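Questions about the two-arm cell

How do I start the Brareo cell?
Clear the marble top of tools, turn on power, then home the left arm before the right.

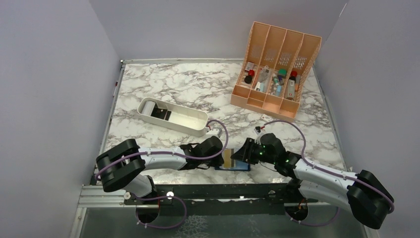 Orkia Cell Maintenance Team

Can both arms hold one part?
Yes. Bring both grippers to the same height first. If they fight each other, stop and home again.

How should the purple cables sit?
Clipped along the links, with a wide loop at the wrist. Replace any zip tie that has slipped. The spare cable is stock number 2062.

How often are the grippers checked?
Every 100 hours. Wipe the jaws and tighten the wrist screws.
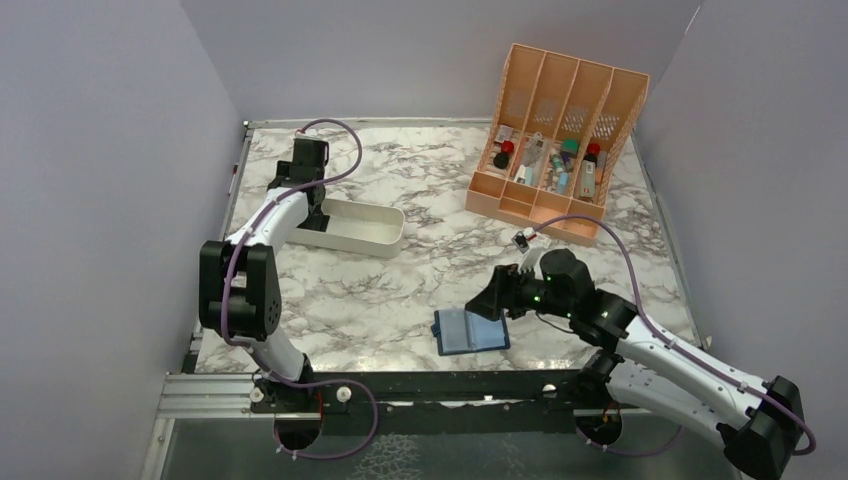 Left gripper over the tray, blue case near the right gripper.

Where does the organizer go?
At the back right. If it gets moved, teach the pick points again with program 204.

An arm stops with error 895. What now?
Reseat the connector on top of the wrist and restart. If it comes back, leave the power off and tell Ivar Nordin.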